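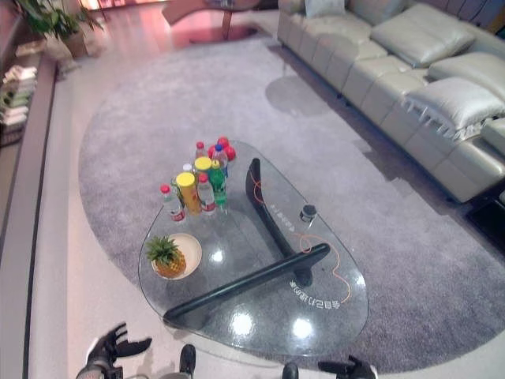
Search the forum Search Advanced

Glass coffee table, yes or no?? getting the living room ready for people

kettleandcrumb
ok quick one. Have the teardrop glass top, black V base, big oval gray rug under it. Friends coming over at 7. Drinks are all bunched up at one end, pineapple on a plate because I like it there. Do I leave drinks on the table or move everything to the kitchen? Also the glass shows EVERY ceiling light, any fix?

plumbline189
Leave them. People want to grab a bottle without getting up. Spread them out tho, whoever sits at the other end gets nothing

mossy_oven
disagree, kitchen. Soda plus gray rug = no. Had a Grornero rug, one spill, never the same. Speckled ones do hide a lot, I'll give you that

plumbline189
they have caps on. its fine

dunlin43
Caps come off, thats sort of the point of a drink lol

Lights: turn off the overheads, put a lamp in the corner. Glass looks 1,000 times better. And do something about that orange cable, somebody's going to hook it with a plate and pull

kettleandcrumb
cable yes, will tuck it along the black bar. Lamp is a good idea, have one in the bedroom

Seo_tables
Is the top thick? Mine is from Stovemero and the thin ones wobble if you lean. Shape like that, I'd keep the heavy stuff over the base and not way out at the narrow end

kettleandcrumb
thick. never wobbled. Bottles are toward the narrow end though, hmm. Will slide them in a bit

mossy_oven
still say kitchen. at least get coasters, rings on clear glass drive me nuts

dunlin43
coasters ok. Cork ones, the slate kind scratch

Seo_tables
slate's fine if it has feet. Paid 43 bucks for a set in Herunport, no scratches in two years

plumbline189
43 for coasters??

mossy_oven
Pineapple: cut it or leave it whole? nobody is going to eat it whole

kettleandcrumb
its decoration! might cut it later. Ok going to find the lamp, back after teh party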